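Good practice for simulated manipulation trials
Gavin Geddes
May
3 min read

Speaker notes. Keep to time, questions at the end.

Opening. I look after the test rules for the Stornwood kitchen tasks. Most of our disputed results come down to setup and record keeping, and very few to the policy under test. The notes cover scene rules, gripper rules and logging, in that order.

Scene rules. Fix the object list before the first trial and give it a version number. Any change of mesh, friction value or start pose is a new version. Prasetyo Chong keeps the register; send changes to him before the run.
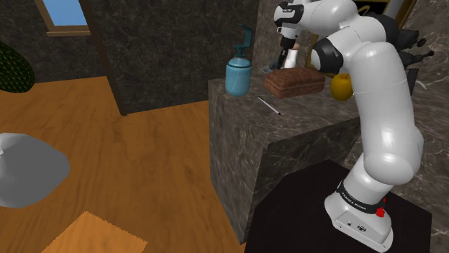

Clearance is the rule people skip. We check it for every link against every object, at every time step, and the check includes objects the task never mentions. The apple on the counter sits right up against the arm in this view, and a gripper-only check would miss it. Log contact with a bystander object as a fault even if the task is completed. Pause on this, it drew the most objections at Ukari.

Gripper rules. State the approach direction, the closing force limit and the release condition in the task file. Finger contact counts as a grasp only after it holds for 30 consecutive steps. Do not tune that value per object. Thin items such as pens get their own task file, same threshold.
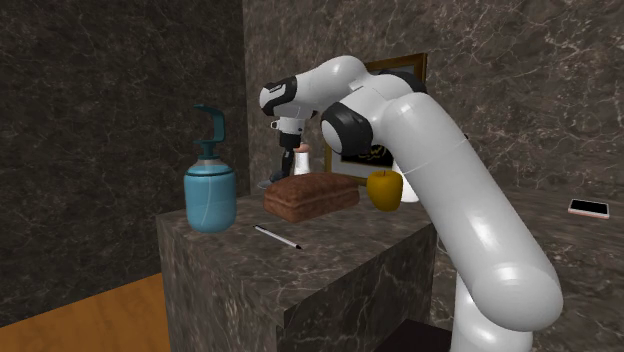
Gripper above a small dark grey object, with a bottle standing close behind.

Crowded targets. Where a neighbour stands behind the target, record its pose at the start and at the end. The Farquharson template has fields for both. Leave neither blank.

Trial counts. A reported rate needs 2000 trials on one scene version. Do not pool versions. In the Kikine review we threw out 121 trials because the seed was missing from the log. They were not rerun under the same label, and yours should not be either.

Logging. Seed, scene version, controller version, step size, fault list. Write the file at the end of each trial, whatever the outcome. An aborted trial keeps its number.

Next slide is the sign-off form. Ask who in the room still fills it in by hand, then take questions.

Last updated: May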